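Zomcombe's Debt, Read Slowly

The annual borrowing statement for the Zomcombe district was released in May, and I have now read it twice. Readers of this blog will know that I follow municipal finance as a private interest and hold no office in the district. What follows is my own reading of the document, together with two points raised by correspondents.

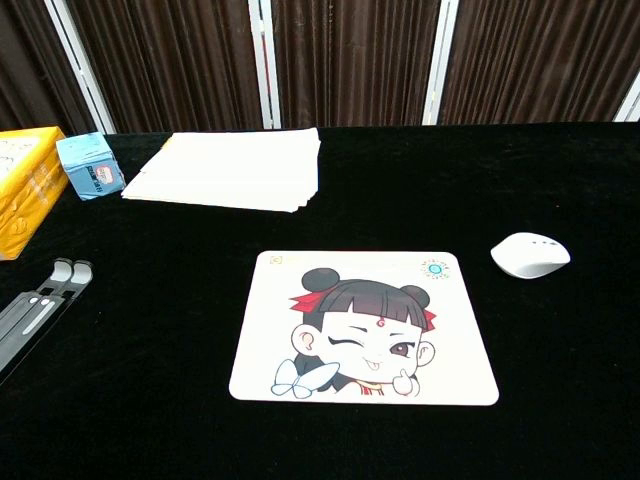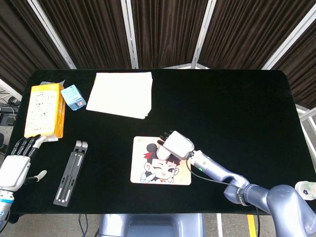 Dark cloth and brown curtains in both; the mouse pad is in the first, the tissue box in the second.

The statement runs to 40 pages, of which the tables occupy the greater part. It separates direct obligations of the district from obligations that the district has guaranteed on behalf of other bodies. The distinction matters to any resident who wishes to know what is owed. A guarantee costs nothing in the year it is given, and it does not appear in the operating budget unless the borrower fails to pay.

The largest guarantee is held by Rulament, the water utility, which borrowed to replace its pumping stations. The second is held by Maltent, which operates the bus depot. Both are described in the notes as performing. The notes do not say what reserves either body keeps against a poor year, and I could not find the figure in their own published accounts.

Direct debt per household is given as $1,395. Mafalda Amaral wrote to me after my previous post to ask whether that figure includes the guarantees. It does not. The guaranteed portion is reported in a separate schedule, and the statement offers no combined figure. My own addition suggests that the guarantees would raise the amount by up to $900 per household, although the household count used in the schedule differs slightly from the one used in the main table.

Rekha Kamath raised a different matter, namely the treatment of the Valente bridge lease. The district makes fixed payments under the lease and will own the bridge when the term ends. It is recorded as an operating expense. In her view it should be shown as borrowing, and I am inclined to agree with her. The present treatment was adopted when Arben Radonjić was finance director and has been carried forward each year without comment in the notes.

I have written to the finance office to request the lease schedule and an explanation of the two household counts. Usha Warrier of that office has acknowledged the request and has advised that a reply will follow once the audit papers have been filed. I will post the reply in full when I receive it.

Correspondence on the statement may be sent to me through the contact page.

Anil Alva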